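Ondel Household Waste Diaries: Read Me First

Hello, and thank you for downloading the diaries!

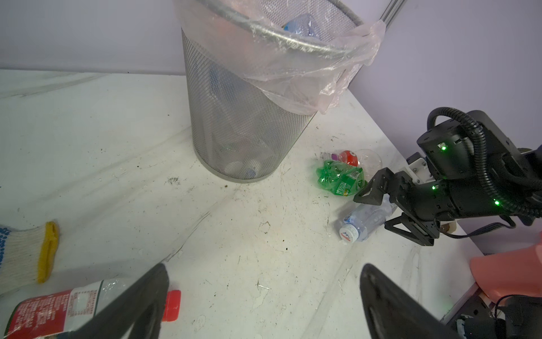
The collection holds 1,007 diary entries from 184 households in and near Tuhiwai, all written by the people who took the trash out. We asked each household to keep a diary for 17 days in May, in whatever words came naturally, and then we typed everything up (Mirjam Marti did most of the typing, bless her, and her patience with other people's handwriting is the reason this exists at all).

What's in the folder

entries.csv has one row per diary entry, with the household number, the day of the diary, the room, and the text as written.
households.csv has one row per household: how many people live there, whether there is a yard, and who collects the recycling.
words.txt is a list of local words and spellings, which you'll want close by if you aren't from here.

About the entries

Some people wrote a whole page about a jar lid and others wrote "bottles, peels, same as yesterday," and we kept both kinds. Plenty of households skipped days, so please don't read a missing day as a day without trash. Spelling is left alone. Names of neighbors, children, and pets have been swapped for a letter, although one or two pets may have slipped through, and if you meet one please write to us.

The room column was filled in by the household, and people have their own ideas about what counts as a room. "Back" can mean a porch, a laundry, or the garage. We thought about tidying this up and decided we liked it better as it was, but Ngaio Merrick has made a simpler version with 7 room types, stored in the column room_short.

Known problems

Households on the Drodov side of the river have their recycling picked up on Wednesday, and their entries get much longer the night before. If you're comparing one day with another, keep that in mind. Weights appear in a few entries, but they came off kitchen scales and bathroom scales alike, and we wouldn't add them together.

Changes in this version

Fixed the accents that broke in words.txt. Put back a batch of entries that had been filed under the wrong household. The old file names still work with the Follus import script.

Using the diaries

You're welcome to use them for teaching, research, or plain curiosity. Please mention the Ondel diaries by name, and don't try to work out who wrote what. Questions and corrections go to Ngaio, who answers mail in the mornings.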